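Minutes, technical working group on the office and workshop fit-out, Ferard building, second floor

December 2023

Present: Guðlaug Stougaard (chair), Parveen Marwat (electrical), Dagný Kirkegaard (furniture and layout), Bergþóra Hafþórsson (minutes)

Apologies: Dagný Stougaard (acoustics). Her written note was circulated before the meeting and is summarized under item 4.

In these minutes "DK" is Dagný Kirkegaard and "DS" is Dagný Stougaard.

## 1. Minutes of the previous meeting

Approved with one correction. Under item 3 the supply to the east wall was given as a single circuit. It is two circuits on separate breakers. BH to correct the filed copy.

## 2. Actions carried forward

- Survey of floor boxes: complete, see item 3.
- Revised lighting layout from Derville: received. PM has checked it against the ceiling grid and found two luminaires drawn on top of a sprinkler head. Returned for revision.
- Door closer on the stair lobby: adjusted, still slams when the air handling is on. Remains open.
- Key schedule: not started. Remains open with DK.
- Quote for relocating the water cooler: withdrawn. The cooler stays where it is.

## 3. Floor boxes and desk power

PM presented the survey. The boxes in the open area are of two types. The older type has a hinged steel lid and three outlets. The newer type was fitted with the partition work in September and has a flush lid with a cable flap. The lids are not interchangeable and the older frames are no longer stocked by Lund.

Several of the older lids do not close when a plug with a straight body is inserted. PM proposed angled plugs on all desk leads. DK asked if the boxes could be replaced instead. PM replied that replacement means cutting the screed at each position, and that the screed contains heating pipe on the north side. No drawing of the pipe runs has been found.

Agreed that the older boxes are kept. Lids that are bent will be straightened or swapped from positions which are going out of use. Where a desk stands directly over a box, the desk moves, not the box.

On load, PM's view is that the present circuits are adequate for desk equipment and monitors. They are not adequate for portable heaters, and the existing rule against these is to be repeated in the move-in sheet. The chair asked for one sentence and no diagram.

Daisy-chaining of power strips was noted at a number of desks. PM will specify one strip per desk, fixed to the underside, with a lead long enough to reach the nearest box without crossing a walkway. The Westar strip in the current catalog is acceptable if ordered with the longer lead. The shorter version is not to be ordered again.

**Action:** PM to issue the strip specification and mark the redundant boxes on the plan.

## 4. Acoustics

DS's note reports on the readings taken after the ceiling panels went up. The open area has improved at speech frequencies. The meeting room beside the stair has not. DS puts this down to the glazed wall facing a bare plastered wall at the same width, and to the gap above the partition head, which was never sealed.

She recommends sealing the gap first and measuring again before any money is spent on wall panels. The chair agreed. DK pointed out that the gap also carries the data cables for the room, so the seal has to be of a kind that can be opened. PM suggested mineral wool packing behind a screwed cover strip. Accepted subject to DS's confirmation.

The note also raises the use of the small room as a phone room. Its door has no threshold seal and the reading outside with the door shut was poor. A drop seal was preferred to a fixed threshold on grounds of wheelchair access.

**Action:** DK to obtain a price for the drop seal. DS to confirm the packing detail.

## 5. Lighting

Pending the corrected layout, the meeting confirmed the following as the basis of design:

- General lighting on the desk area is to be dimmable in rows parallel to the windows.
- The row nearest the windows is to have its own daylight sensor. The other rows share one.
- Color temperature is to be the same throughout the floor, including the kitchen.
- Emergency fittings stay on their present circuit and are not to be moved for the sake of appearance.

There was a discussion of the time-out on the presence sensors. The corridor currently switches off too early for anyone standing at the printer. PM can lengthen the time-out from the handset without a visit from the installer. The meeting room sensor looks at the door and misses people seated at the far end. It needs to be moved toward the middle of the ceiling, and that does need the installer.

**Action:** PM to change the corridor setting and include the meeting room sensor in the Derville order.

## 6. Tables and work surfaces

DK reported on the choice of tabletops. Two suppliers were asked to quote on the same schedule. Ferard's own stock tables were also considered, but the frames are fixed height and the group had already agreed on adjustable frames for at least the shared positions.

The main question was surface finish. Oiled tops can be repaired locally but need re-oiling, and the building has no one assigned to do it. Lacquered tops need less care, and once the lacquer is broken the whole surface has to be sanded back. DK's recommendation was lacquer for the desks and oil for the two large tables in the workshop, where damage is expected in any case.

The chair asked about glare. Matte lacquer was specified, and the sample showed no troublesome reflection under the present lights. A darker finish had been requested by the upstairs office. It was declined for the second floor, as it would need a separate order and spare tops could not be shared. 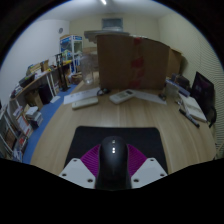

Edges were discussed at some length. The square edge in the first quotation is uncomfortable for the forearms and chips at the corners. A small rounded edge adds to the cost of each top. The group accepted the extra cost for desks only. Workshop tables keep the square edge so that clamps seat properly.

Cable ports: one per desk, rear edge, centered. A port at each corner was in the first drawing and has been removed. DK will check that the central port clears the crossbar of the frame when the desk is at its lowest setting.

Delivery is to the loading door. The elevator takes a top standing on its long edge but not one that is still in its crate, so crates will be opened on the ground floor and the packaging taken away by the carrier. This has to be written into the order.

**Action:** DK to place the order once the frame clearance is confirmed. BH to book the loading door and the elevator.

## 7. Storage

The tall cabinets along the west wall stand in front of two radiators. Heating output there is poor as a result. It was agreed to move them to the core wall. Before the move, the wall fixings need checking, as the core wall is block behind a plasterboard lining and the present anchors are too short.

The file room is to be cleared down to what must be retained. BH has a retention list from the 2nd floor tenant's records office and will circulate it. Boxes with no label and no date are to be opened by two people and logged. The chair did not want this turned into a separate project.

**Action:** PM to check anchors. BH to circulate the list.

## 8. Budget

The remaining allowance for minor works is 3135, of which 1000 is held back for making good after the cabinet move. The drop seal and the sensor relocation are to come from the balance. The tabletops are on the furniture line and do not affect this figure.

The rate for the rounded edge was queried. DK confirmed that it is 40 per top and that the supplier will not reduce it for quantity.

No other changes. The chair asked that any item not in the minutes be treated as not approved.

## 9. Any other business

PM asked that the ceiling void not be used to store leftover panels. Three were found above the kitchen resting on the cable tray. They have been taken down and are in the file room until DS says whether she wants them.

DK has had a complaint about the smell from the new carpet tiles in the phone room. The tiles are from the same batch as the corridor, where there has been no complaint. Ventilation in the phone room to be checked at the grille before the tiles are blamed.

The stair lobby door will be looked at by the closer manufacturer under warranty. BH has the reference.

## 10. Next meeting

To be set when the corrected lighting layout arrives. DS to attend for the acoustics item, which will be taken first.

Minutes taken by Bergþóra Hafþórsson. Corrections to be sent to her in writing before the next meeting.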